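Lisano updates storage rules for paper-based games collection

Lisano has issued revised storage and handling rules for the boxed games held in its lending collection. The rules took effect in April 2018 and replace a set that had been in use without change for 4 years. They cover tile games, card games and board games kept in their original cardboard packaging.

The main change concerns humidity. Under the old rules the store was checked once a month with a hand-held meter. Readings will now be logged every 30 minutes by fixed sensors on each bay of shelving, and the log will be reviewed at the end of each week. The change follows a survey carried out in January, which found warped lids and lifted paper on boxes kept along the north wall of the store. Boxes on the inner shelves showed no comparable damage.

Hsiu-ying Chien, who led the survey, said the cause was a cold outer wall combined with poor air movement behind the shelving. "The meter was always read in the middle of the room, where the figures were fine," she said. "The wall side was a good deal damper." The shelving has since been moved forward to leave a gap behind it, and the lowest shelf is no longer used for cardboard.

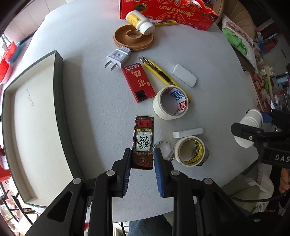
The collection lists 1545 titles. Tile sets present a particular problem for storage, as the contents are heavy in relation to the strength of the carton. Where a full set is kept in its box, the load falls on the glued base seam, and repeated lifting by the lid opens the corners. The new rules state that any set above a fixed weight must be split, with the tiles held in a separate lidded tray and the empty carton padded with acid-free tissue to keep its shape. Both parts carry the same shelf mark.

Adhesive tape is no longer permitted on any printed surface. Earlier repairs made with household tape have left brown staining on several lids, and in most cases the adhesive has moved into the board and cannot be fully removed. Split corners will be mended from the inside with thin paper and wheat starch paste. Loose lids are to be held with flat cotton ties, since rubber bands perish and mark the print.

Borrowers will see 2 differences at the desk. Boxes will be issued in a rigid outer case, to be returned with the game, and the contents will be checked against a printed list when the item goes out and again when it comes back. Loan periods and charges are unchanged.

The outer cases are supplied by Tustoseck. Thaís Lins, who manages loans at Lisano, said cases for the larger board games were still on order and that those titles could be used in the reading room until delivery. Reservations already placed will be kept in their current order.

Copies of the rules are available at the loans desk.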